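Section 3: Setting Up the Table

By now you will have unpacked your Otus cup-and-cube game and checked the parts against the list in Section 2. If you haven't, please go back and do that first, and look inside the tissue paper before you decide the cube is missing — it is small and likes to stay behind in the wrapping.

This section takes you from an ordinary table to the starting layout. It makes for slow reading the first time, but after a few games you'll be doing it while you talk to somebody else.

What you will need

The three steel cups
The small red cube
A flat table, or two tables of the same height
Dish soap, a soft sponge and a dry towel

3.1 Washing the cups

New cups often carry a thin film from the factory, and it gets on your fingers and makes the cups slippery to turn. Wash them before the first game and after any evening that involved snacks.

1. Fill the sink with warm water and add a small squirt of dish soap.
2. Wash each cup inside and out with the soft side of the sponge. Pay attention to the rim, where it will be sliding over the table.
3. Rinse well and dry right away with the towel. Cups left to drip will usually show water spots on the base, and the base is what everyone at the table is looking at.
4. Wipe the cube with a damp cloth and dry it. Please don't soak it.

CAUTION: Do not use steel wool or sandpaper on the cups, even a fine one. We have had cups sent back to us polished with 400-grit paper by people who meant well, and the scratches made each cup very easy to tell from its neighbors. That rather spoils the game.

3.2 Choosing and preparing the table

A plain, light-colored top is lovely for this game, as the cube stands out against it and even younger players can follow along. We play on one that is 73 centimeters high at our Plarham workshop, which suits grown-ups sitting or standing. A kitchen table will do nicely too.

1. Clear a space in the middle of the table, wide enough for the cups and for your arms on either side of them. Things that live on the table can go along the back edge, well out of reach of a sliding cup.
2. Wipe the playing area and let it dry. Crumbs under a rim will make a cup tick as it moves, and sharp-eared players soon learn to listen for it.
3. If you are using two tables, push them together edge to edge and run your palm across the join. Keep the whole game on one side of it. A cup that catches on a seam will tip, and there goes your round.
4. Look at where the light falls. Steel reflects whatever is above it, and a lamp directly overhead puts a bright spot on each base. This does no harm, but if players complain of glare, move the lamp or turn their chairs a little.

NOTE: A tablecloth is fine for practice. Cups slide better on a bare top, though, and a cloth tends to bunch up ahead of them.

3.3 Placing the cups and the cube

1. Turn all three cups upside down, closed base facing up.
2. Stand them in a row across the table in front of you, one to your left, one near the center and one to your right. The row need not be perfectly straight.
3. Leave enough room between cups for your hand to go around each one comfortably. If your knuckles touch the next cup, spread them out some more.
4. Set the cube on the table in front of the cup on your right, close enough to rest against the rim. Leave it out in the open for now, so that everybody gets a good look at it.
5. Sit or stand facing the middle cup and rest your hands on the table. Reach for each cup in turn without lifting it. If you have to lean for any of them, bring the whole row a little closer.

CAUTION: The cube is a choking hazard for small children. The game is meant for ages 6 and up, and the cube should go back in its box when you finish, even if it's only for dinner.

NOTE: Left-handed players may prefer to start with the cube at the left cup. The rules in Section 4 work just as well that way, as long as you read "right" as "left" all the way through.

3.4 Before the first round

Lift the right cup straight up, set it down over the cube, and slide it a hand's width toward you and back. You should feel the cube move along with the cup. If the rim rides up over it, you are tilting the cup, and a lighter touch will cure that. Practice this until it feels easy, then take the cube out and put it back in its starting place in front of the right cup, ready for Section 4. 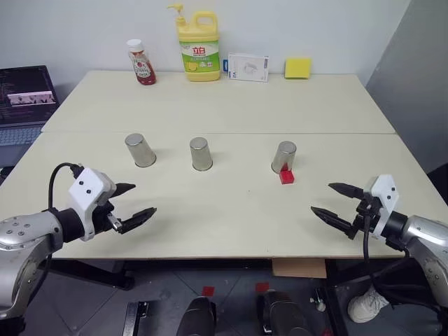
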